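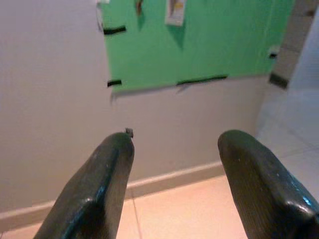 Flevley two-finger gripper, wrist camera view, fingers open. Green sheet taped to the wall behind.

Flevley Two-Finger Gripper with Wrist Camera

Overview
The Flevley is an electric two-finger gripper for small and mid-size robot arms. It is supplied by Kornach as a complete wrist assembly: gripper body, camera, cable set and one pair of molded fingers. The camera looks out between the fingers, so the operator and the control software share a view of the part during the approach and the grip.

The unit is shown running at the Kornach open day in November. Details of the demonstration are given further down this page.

Fingers
The standard fingers are dark green with rounded, tapered tips. They are sold in pairs. Left and right fingers are not interchangeable, and a worn finger should be replaced together with its partner. Finger changes are done with the arm stopped and the gripper fully open. The hex key is in the cable bag.

Customers with odd-shaped parts can send a sample for a fit check before ordering. Allow extra time in November, when the demo cell is in use.

Camera
The camera is fixed and has no moving parts. Both fingertips stay in view when the gripper is open, at the lower edge of the picture. Strong room lighting will show as bright reflections on the fingers. If your software tracks the fingertips, set the exposure with the lights at their normal working level and repeat the setting after any change of lamps.

Software
Rewi 2 is included with each unit. It records the camera view and the finger position against the same clock and plays them back together. Recordings can be exported one at a time or as a batch. Programs written in the first version of Rewi open in Rewi 2 but must be saved again before they will run.

Open day demonstration
Sessions start at 10 a.m. and 2 p.m. in the Budwood building, ground floor. Neville Gosling runs the arm and Solène Rey covers Rewi and answers questions on setup. Each session has two parts:

Part one: manual approach, grip and release, with the live camera view on the large screen.
Part two: the same task played back from a recording, followed by a finger change.

Visitors may bring a part to try. It should fit in one hand and have no sharp edges. Liquids, powders and live batteries cannot be handled in the demo cell. Please stay behind the floor line while the arm is powered. Seats are limited and must be booked in advance through the contact form.

Service
Inspect the fingers every 3,000 cycles. Rewi keeps the cycle count and shows a notice when inspection is due. The count is reset from the Service menu, and only after both fingers have been checked. Clean with a damp cloth. Do not use solvents on the finger pads.

Ordering
Wrist assembly, complete: part no. 1672
Finger pair, standard: part no. 229
Lead times are confirmed with the quote. Arm adapters are quoted separately, so please state the make and model of your arm when you write.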